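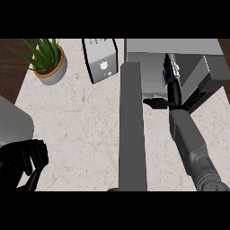
The marble table in simulation, seen from above. Both hands are in view.

The number on the screen was 1,022, and Karabo Visser did not believe it.

She had believed it at lunch. At lunch she had even told Sipho Du Plessis, who was eating his rice from a plastic box, that the policy had succeeded in 1,022 trials and that the reaching paper was finished. Sipho had nodded and said congratulations with his mouth full. Now it was past seven in the evening, the cleaning cart had gone by the door two times, and she was looking at the marble table again.

She knew this table better than the one in her own kitchen. The plant stood at the upper left with its pointed leaves, the silver computer tower next to it, and the long gray bar went down the middle like a border between two small countries. On the right, the hand was raised beside the dark device, with one finger held out toward the bar. The finger had a shadow on the marble.

"You are still here," said Hamidreza Tabrizi. He was holding his coat.

"Look at the shadow," she said.

He came and looked. He was the oldest in the group, and he had the habit of looking at a thing for a long time before he spoke. Karabo had learned to wait.

"It is a good shadow," he said.

"It is in every trial. We changed the color of the wood. We changed the plant. We never changed the light."

He put his coat on the back of a chair.

The method was called Totance, a name that Kagiso Van Wyk had invented on a train and that they were all a little ashamed of. The idea was simple. A policy trained only in simulation should reach for an object on a real table without seeing any real table before. For this, everything in the simulation had to vary, so that the policy would learn the reaching and forget the rest. Karabo had written the list of what varied. The list had 51 lines. She read it now from the top to the bottom, slowly, and light was not on it.

"Perhaps it uses the shadow to judge the height of the finger," Hamidreza said. "I would do this, if I were the policy."

"Me too."

"So what will you do?"

She had already started. She set the lamp of the simulation to a random place for each trial, and then she made a second set where there was no shadow at all. It needed three hours on the machine in the basement, which everyone called Kruger. Hamidreza went home after the first. Before he left, he put half of an orange beside her keyboard and said nothing about it.

She ate the orange. She thought about Buppha Kongkaew, who had led the group before and who now worked in Lircombe and did not answer letters quickly. Buppha used to say that a result is a guest, and you should check the room after it leaves. Karabo had found this sentence silly when she was a new student. She was not sure that she liked it now.

At half past ten the first set was ready. With the lamp moving, the policy still reached, but late, and often it stopped too high above the marble, as a person stops on a stair that is not there. In the second set, without shadows, it was worse. The right hand went up beside the device and closed on air. She watched it many times. She felt sorry for it, and then she felt foolish, and then she was only tired.

She wrote a message to the others.

"The old number is true but it is a number for one lamp. I will train again with the light on the list. Please do not send the draft."

Kagiso answered first. He wrote: "I sent it at six."

Karabo read this and walked to the window. The parking lot was wet and there were 2 cars in it, one of them hers. She tried to be angry with Kagiso, but she was the one who had told him at lunch, through Sipho, that it was finished.

Her telephone made its sound again.

"We can withdraw it in the morning," Kagiso wrote. "Or we put the lamp in the paper. I think the lamp is more interesting than the reaching."

She sat down. On the screen the finger still pointed at the gray bar with its small shadow below it. She opened the list, went to the end, and typed line 52: position of light. Then she started the training, took her bag, and came back from the door to check that it was running.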